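Katona Two-Piece Flagpole Kit: Review

I bought the Katona kit in April to replace an old timber pole that had split near the foot. It came from the shop in Rudness in a single long carton, with two aluminium sections, a ground sleeve, rope, a cleat, four clips and a plastic cap for the top.

The sections slot together with a sprung button and there is very little play in the joint. The ground sleeve needs a hole 70 cm deep, set in concrete and left alone for 2 days. The instructions cover this well enough, although the drawing of the drainage gravel is small and I had to read the paragraph beside it twice. Digging took most of a morning because our soil is heavy clay.

I fly a sewn county flag most of the year and a lighter printed one in summer. Both run up cleanly. The pulley is nylon and a bit noisy when the rope is dry, but it has not jammed.

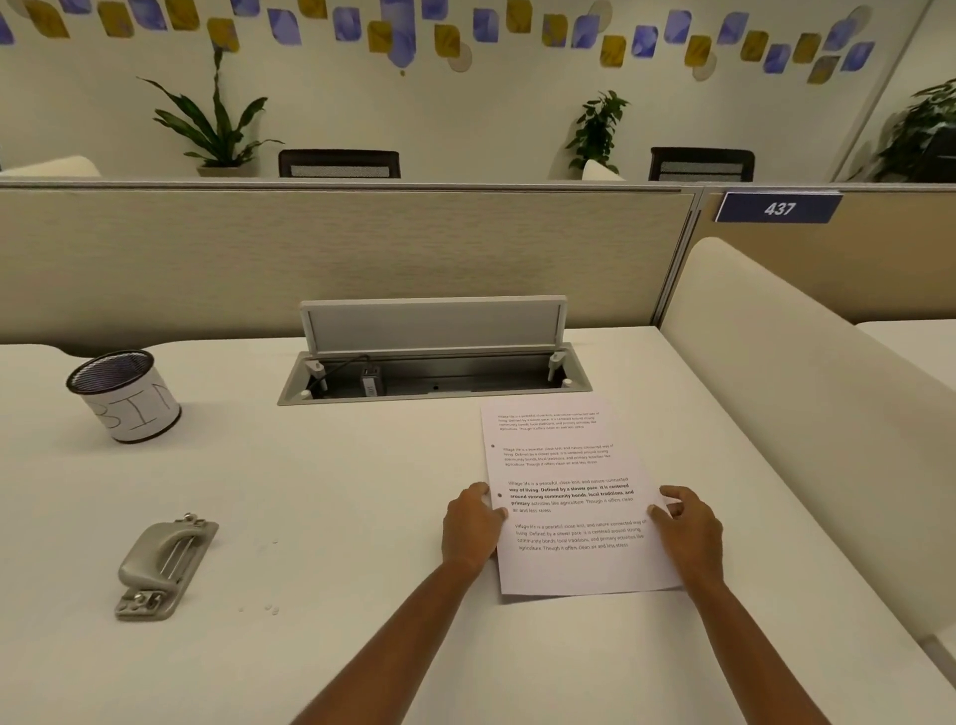
The rope is the weak part of the kit. It is thin, it stretched in the first few weeks, and it slapped against the pole on windy nights until I tied it off to one side. I changed it for a braided line from Cirnuter, cut to 10 metres, and that cured most of the noise. The clips are also on the small side. They fit ordinary eyelets, but a flag with a rope and toggle needs an extra loop at the bottom.

Hiltport gets a good deal of wind off the water. The maker says to take the flag down when gusts go over 30 mph and I have kept to that. The pole bends a little at the top and comes back straight. There are some light scratches where the sections meet, and no rust on the screws so far.

Taking it down for painting the house was simple enough with two people. The upper section was stiff to pull out and needed a wipe of silicone grease before it went back.

I would buy the pole again, and order better rope at the same time. Spare caps and clips are sold separately.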